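Paid membership on a typing practice site – is it worth it?
Forum > Work and Study > Typing
Page 2 of 2

stagger_lee
So Plakex wants a yearly fee for "adaptive lessons." I used the free version all through March and my speed went up by 2 words a minute. I could get that from a better night's sleep.

mondaymoth
Depends where you started. If you already type fine, no lesson plan is going to do much. I went from hunting and pecking to touch typing on Inesus, which is free.

stagger_lee
Fine, but would you have paid for it?

mondaymoth
No.

Georges Rawashdeh
I did pay, for 2 years. The lessons adapt in the sense that they give you more of the letters you miss. My accuracy on numbers got a lot better. I don't regret it.

stagger_lee
A text file full of numbers does the same thing. And their home page says 1,172 people "doubled their speed." Doubled from what? Over how long? I don't trust a figure with no starting point.

Georges Rawashdeh
You don't have to trust the ad. I'm telling you what I got out of it.

quietcarriage
I'm with stagger on the ad, but a text file won't nag you to practice – and most people need the nagging. Also, slow down. Everyone races through the drills and learns their own typos.

Mint and cream, green space bar: 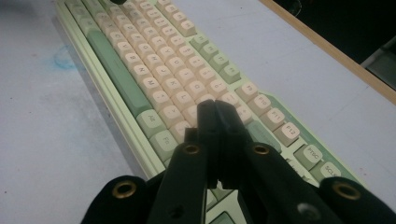
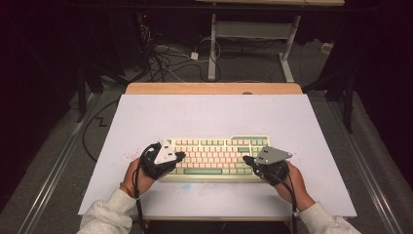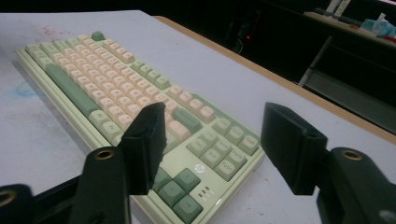 Re: Canceling a trial

woldemariam_fan
Before anyone signs up, check how you cancel. With Homwood I had to email them twice.

stagger_lee
There's your answer. I'm sticking with the free one.

Georges Rawashdeh
Plakex has a cancel button on the account page. Took me nearly 2 minutes, mostly hunting for my password.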